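A Day Out at the Zitholm Database Open House

Every December the people at Zitholm open their doors for a day, and every December I tell myself I will write up my notes the same evening. I never do. So what follows was put together from a notebook with coffee on it, and from what Humaira Sandhu remembered on the train home, which was a good deal more than I did.

Zitholm keeps records for small museums and archives, mostly card catalogs that have been typed up over the years into one system or another. The office is in Dekmont, a short uphill walk from the station. We got there at 9:30 and were given name stickers and some very good rolls (cheese, with a little mustard), and then Lucienne Lefèvre took our half of the group upstairs for the first talk.

She has been there longest and knows where all the old data came from. Her subject was moving a catalog out of a flat file and into proper tables, and she did it with a real one, a museum of farm tools. Every line in the old file held the object, the donor, the donor's address and the shelf, all run together. One donor had given 54 objects, so his address was in there 54 times, spelled in more ways than I could write down. Lucienne put the variations up on the wall and we all had a good laugh, and then a slightly nervous one, as I think most of us have a file like that at home.

What I liked was how slowly she went. She made a donor table, gave each donor a number, and then asked us what should happen when two people had given an object together. A man near the window said to add a second donor column. She let him, and then asked about a family of five. So then we had a linking table, with the object number and the donor number and nothing else, and I could see a few people around me writing that down and underlining it. I've known about linking tables for years and I still enjoyed it!

After a break Benoît Chauvin talked about indexes. He had a table of loans, and a search by borrower's last name that took long enough for him to tell a short story about his dog. He added the index, ran it again, and didn't get past the dog's name. Then he showed the other side, which I wish more people did: a big nightly import that got slower with every index somebody had added and forgotten. His advice was to write down why each one was made, in the same place as the table definition, with the name of the person who asked for it. Humaira wanted to know what he does about indexes left by people who have moved on, and he said he checks whether anything has used them over a full year, year-end reports included, before he takes them out.

Lunch was soup, and plenty of it. I sat across from Noémie Aubert, who came over from Pravbridge two years ago and looks after backups. We got to talking about restores, and she told me she does a full one onto a spare machine every month and then asks a colleague to look up 100 records by hand and compare them with the live system. It takes an afternoon. I told her our own test is to see whether the backup file has today's date on it, and she was kind enough to pass me the bread.

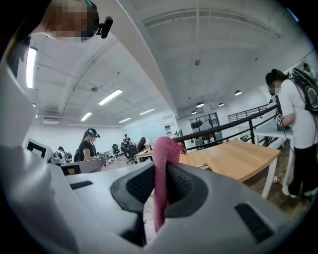
The afternoon was less formal. Pascal Bouvier had set out a table with printed diagrams, and you could bring your own and have him go over it with a pencil. I had brought our lending library schema, folded in four in my coat pocket. He found the trouble in no time - we keep the return date on the book and should be keeping it on the loan, so every time a book goes out again we lose the history. I'd been living with that for so long that I'd stopped seeing it. He also asked why our phone numbers were stored as numbers, and I had to admit that the leading zeros had been a problem.

Humaira, meanwhile, had gone to the session on dates, and came back full of it. Old catalogs are full of things like "before the war" and "spring, possibly", and you can't put those in a date column. At Zitholm they keep the original wording in a text field and add an earliest and a latest date next to it, so you can still sort and search. We're going to try that on our photographs.

A few practical notes if you're thinking of going next time. Sign up early for the pencil table, as the slots fill before lunch. The upstairs room gets warm, so wear something you can take off. Bring your diagram on paper, and bring it large, since mine was hard to read at the folds. The last train that connects without a long wait leaves Dekmont at 5:40, and we made it with two minutes to spare, Humaira carrying the leftover rolls.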